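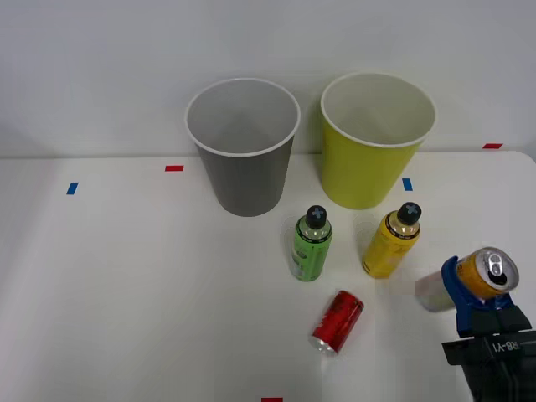 Tell them to stop arguing online and put the song out, a reader wrote to us last month, after our short item about the two sisters in Limness and their disagreement over a reality show. Plenty of other readers said the same thing in longer form. When we sat down with the older sister for an hour this week, we started there and asked whether she had seen it.

"I saw that one," she said. "I see most of them. My sister doesn't read any of it, so I end up reading for both of us."

The song is coming. It is called "Second Driveway," and it will be out on 19 November 2021, two months later than planned. The delay is what set off most of the talk. In October the younger sister posted a clip from the back seat of a car in which she said, laughing, that the single was being held up because "somebody wants to be on TV." The clip runs 47 seconds. When we last looked it had 2,749 comments, and a good number of them had already decided that the duo was finished.

The older sister said she was sitting in the front seat when it was filmed.

"You can hear me at the end. I say, 'Don't post that,' and she says, 'I already did.' People took that as a fight. We were on our way to get dinner. We got dinner."

She does not claim that it was all a joke, though. The television show was real, and so was the disagreement. The show is Jurnley, the travel competition in which pairs of well-known relatives are sent across a country with a small budget and no phones. Limness were asked to do the next season. The older sister wanted to say yes. The younger one did not, and for five weeks neither of them would let it go.

"I had a list of reasons," she said. "I'm the one with lists. It was good money, and we hadn't been in front of people for a long time. I like that show, too. I've watched it since the first season with our mom. I kept saying that we would be good at it."

And would they?

"No. She would have quit at the first bus station. She told me so, and I didn't want to hear it."

What her sister objected to was being filmed while tired. She has talked before about the last tour, which ran to 83 dates with a camera crew along for a good part of it. The documentary that was supposed to come out of that was never finished. The older sister said the footage is sitting on a drive somewhere and that she has no wish to see it.

"She's fine on camera if she's the one holding it. She'll film herself brushing her teeth. If it's another person's camera, she closes up, and then she gets called rude. I should have remembered that, because I was there for all of it. I saw what they wrote about her after the trailer."

The trailer, for those who missed it, showed the younger sister walking out of a dressing room without answering a question. It was shared widely, usually with a caption about her manners. According to the older sister, the question had been asked four times already that day and had to do with an ex-boyfriend. She would not say more about it.

In the end the two of them turned Jurnley down. The producers were polite, she said, and left the door open for a later season. By then the single had slipped, as the video was to have been shot in the same weeks that they were still making up their minds.

Their label, Alipour, was less relaxed about it. The older sister picked her words with some care here. She said the people at Alipour had been patient for a long time and then stopped being patient on one particular phone call. The label had a release plan with dates in it, and Limness had missed the first three.

"They weren't wrong. If I ran a label I'd have called a lot sooner. But they also sort of liked the clip. That was strange for me. We had one person on the phone telling us we were late, and another one on the same phone asking if we could do more of the arguing."

Did they?

"We did one more. The one with the suitcase. That was for them. I don't love it."

The suitcase clip, posted near the end of October, shows the younger sister zipping up a bag while the older one stands in a doorway with her arms folded. Fans were split. Some found it funny, and some wrote worried messages that the older sister said she felt bad about afterward. She answered a few of them privately to say that everyone was all right.

"There was a girl who wrote that she and her own sister had stopped talking and that we were the reason they'd started again, and was this real. I looked at that for a while. After that I told Alipour we were done with that kind of thing, and they said okay."

She would like it known that the label did say okay. She brought it up twice.

There has also been the matter of the Dronatel commercial. Limness appear in the phone company's fall campaign, playing two sisters who share a family plan and keep calling each other from different rooms of the same house. It was filmed back in the spring, well before any of this, but it began airing the same week as the car clip. Many people took the two things to be connected. One popular theory had it that the whole disagreement was written by Dronatel's advertising people.

"I wish," she said. "I'd have asked for more money."

The commercial took two days. She spent most of the first one sitting in a bathtub with her clothes on, talking into a phone that had no battery in it. Her sister was upstairs in a bedroom and could not hear a word, so a woman from the crew stood on the stairs and shouted each line from one to the other. The older sister described this as the most fun she had had at work in a long time. She got a sore neck from the tub.

"My sister kept changing her lines to see if the woman on the stairs would shout them. She shouted all of them. Some of them she shouldn't have."

None of those made it to air. She said there may be a reel of them, and that she'd be happy for people to see it if Dronatel ever agreed.

On the subject of the new song she was shorter. She wrote the verses and her sister wrote the chorus, which is how they have nearly always worked. It is about the house they grew up in, where two driveways led to the same garage and their parents, after the divorce, each used a different one. It is slower than their earlier singles. There is a piano on it that had not been tuned, and they decided to leave it that way.

"We tried it on a good piano and it sounded like a bank," she said.

The video was finally shot over a weekend, in one location, with a small crew. The sisters are in it only at the start and the end. That was the younger sister's condition, and the older one agreed to it on the spot. She said she had used up her arguments on Jurnley.

We asked if her sister had been invited to this interview. She had, and she had said to go ahead without her. Partway through, though, a text came in, and the older sister read it aloud: "Tell them I was right about the bus station."

"She was," the older sister said, and put the phone away – then took it out again to answer, which took several minutes.

There is no tour on the calendar yet. Alipour would like one for the spring, and the older sister would too, but she said she is trying not to bring it up at meals. They have agreed to four or five shows close to home and will see how those go. No crew will be coming along. If there is filming, the younger sister will be doing it, on her own phone, and the older one gets to look at each clip before it is posted. They have it in writing, on the back of a takeout menu that is stuck to the younger sister's refrigerator.

"She's broken it once already," she said. "It was a video of me asleep with my mouth open. It did very well."

As for the reader who told them to quit arguing and put the song out, she had nothing against that. She asked us to pass along that they have done the second part. She also wanted to correct one thing in our earlier item, where we said that the sisters live together. They did until last year. They now live on the same street, on opposite sides, and the younger one still has her laundry done at the older one's place because her own machine leaks.

"Second Driveway" comes out through Alipour on all the usual services. A longer release is expected next year, and the older sister said seven songs are finished, or six if her sister gets her way about one of them.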